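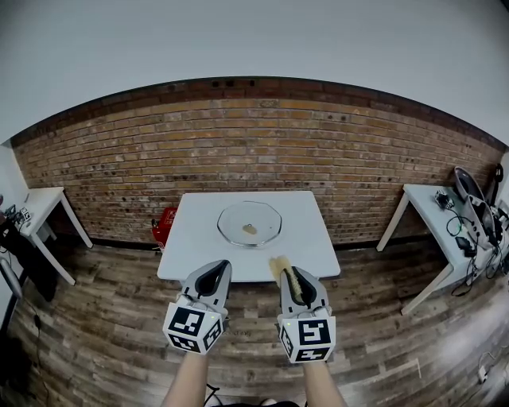

I bought the Fimura bread maker in December, after my old machine stopped kneading partway through a cycle. I have now baked with it for long enough to say what it does well and where it falls short.

The Fimura is a plain machine. It has one pan, one paddle and a short menu: basic, whole wheat, dough only, and a quick program I would skip. You can set the crust to light, medium or dark. There is a delay timer, but no nut dispenser and no app. It cost me 114 dollars with shipping.

Basic white bread comes out well. The crumb is even, the top is domed, and the sides brown at the same rate as the bottom. I use 368 grams of bread flour, a little less water than the booklet calls for, and the medium crust. With the full amount of water the top sank twice, so I would start low and add a spoonful during the first knead if the dough looks stiff.

Whole wheat took more work. The first loaf was short and crumbly and fell apart when I sliced it. Noemi Serra, who has baked with an earlier Fimura for years, told me to let the flour and water sit in the pan before starting the program. That fixed most of it. The loaf is still dense, but it holds together for sandwiches. 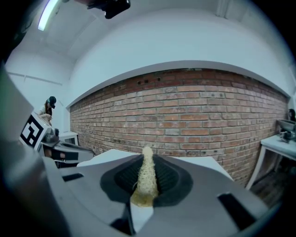

The dough program is the one I use most. It kneads, rests and kneads again, and the dough is ready to shape when it beeps. I have made rolls and pizza with it and had no complaints about either. It will not handle a very wet dough. The paddle just pushes it in circles.

Noise is about what I expected - fine from the next room, too loud if you are on the phone at the counter. The machine also creeps a little on a smooth surface during the heavy knead. I put a silicone mat under it and it stays put.

Cleaning is easy except for the paddle, which sticks in the bottom of the loaf nearly every time. A hook is included. It works, but it leaves a hole that ruins 2 or 3 slices. The pan coating still looks new. I wash it by hand with a soft cloth, as the booklet says.

I also looked at the Skallell, which has a fold-down paddle and costs a good deal more. If you bake mostly sliced bread, that may be worth paying for. I bake mostly rolls, so I kept the Fimura.

Rating: 3 out of 5 for bread, 4 out of 5 for dough.

Mudassar Hashmi
January 26, 2026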